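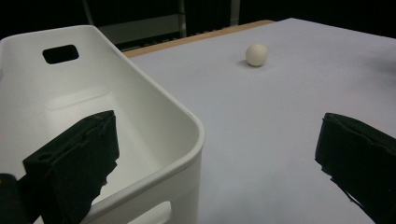 Joon-young Maeng
Employment Support Lead, Pladham

August 1, 2024

Dear Matvii,

Thank you again for your patience while I pulled this together. July ran away with us rather, and I wanted the last of the mock interviews done before I wrote to you and the others at the Zuvolau fund.

The main news is a good one. We have now seen 53 people at the job club since the grant began, and most of them have left with a finished CV and a covering letter they were happy to put their name to. I know your last note asked whether one appointment each would be enough. For school leavers it usually is, but people coming back to work after a long gap have needed longer - often a good hour just talking before anything gets typed up - so we have moved to two appointments for anyone who wants them, and I would like to keep it that way.

The interview practice has been a real pleasure to run. Stitau kindly lent us two of their managers for an afternoon, and 10 people had a proper practice interview with written comments to take home. Several asked to come again, which I wasn't expecting, given how nervous everyone was at the start!

The slower part has been the employer visits. Tkachenko had to put theirs back while they move premises, and we haven't got a new date out of them yet. I have held that part of the budget over and would be grateful if you could confirm you are content with this. The printing costs are slightly over, mostly down to CVs being redone, and I have covered the difference from our own stationery money.

Next we want to try an evening session for people already in work who are looking to change jobs. Quite a few have asked, and the daytime hours are no use to them at all. I will send you the plan and the costs as soon as the room is agreed, and do please ring if you would like to talk any of it through before then.

With warm thanks from all of us,
Joon-young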